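Heritage on the Label

The bottle says 1724. It says it twice, once in raised glass at the shoulder and once on a paper band around the neck, and it cost me $50. The gin inside is made by Tenico, a company that has been filling bottles since the September before last.

I asked what the year referred to. The answer, when it came, was that the recipe was "inspired by a tradition" dating to 1724. Which tradition? A style of distilling, I was told, common in the region. Was there a document? There was a feeling, as far as I could work out, that there ought to be one.

Dates like this are everywhere once you start looking. Stavora, which sells leather wallets and belts, stamps its boxes with a coat of arms and the words "the old way." Van Damme biscuits come in a tin printed with a gabled bakery that a helpful person on the customer line described to me as "more of an artwork." Neither company is lying, exactly. A picture of a bakery is not a claim that there was a bakery. The lawyers will have seen to that.

Still, somebody is paying for the design work, and they would hardly bother if it did nothing. Put a founding year on a jar of mustard and people assume a family, a cellar, a stubborn grandfather. They will pay more for the grandfather. I have done it myself, standing in a gift shop with a $12 jar in my hand, fully aware that I could get the same thing at the supermarket for a third of the price.

The defense I hear most is that old-fashioned packaging is harmless fun, like a diner with a jukebox. Maybe. But nobody at the diner charges you extra on the grounds that Buddy Holly might have eaten there.

Javham, a maker of wool blankets, is an awkward case for a grump like me. The firm has a real past. It bought the name of a mill that closed long ago, along with 200 pattern books, and it does weave from some of them. The mill's workers, its town and its looms have no connection to the present business. Is a blanket from an old pattern an old blanket? The price, $400, suggests the company has made up its mind. 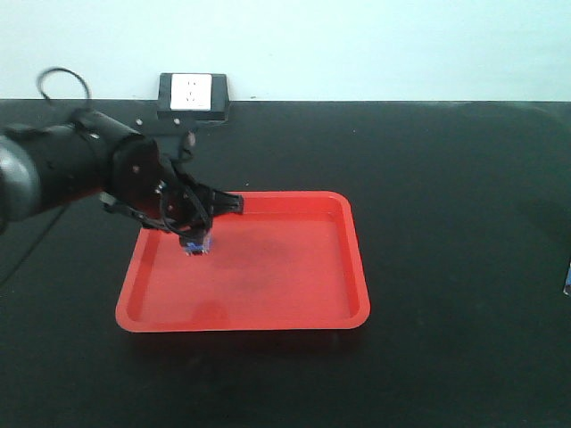
What I would like is modest. If a label carries a year, it should say what happened in that year. "Company founded" would do. So would "pattern first woven" or "name registered by somebody else, later purchased by us." It would fit on the back, next to the washing instructions, and shoppers who enjoy the romance could simply leave it unread.

I doubt we'll get it. A trade lawyer I put this to laughed and said that a year on its own is just a number – decoration, like a stripe. Then why is it never a recent one? I have yet to meet a jam that boasts of being launched during the pandemic, though plenty of them were.

The gin, for the record, is pretty good. It tastes of juniper and orange peel, and I have nearly finished it. I plan to keep the bottle for olive oil.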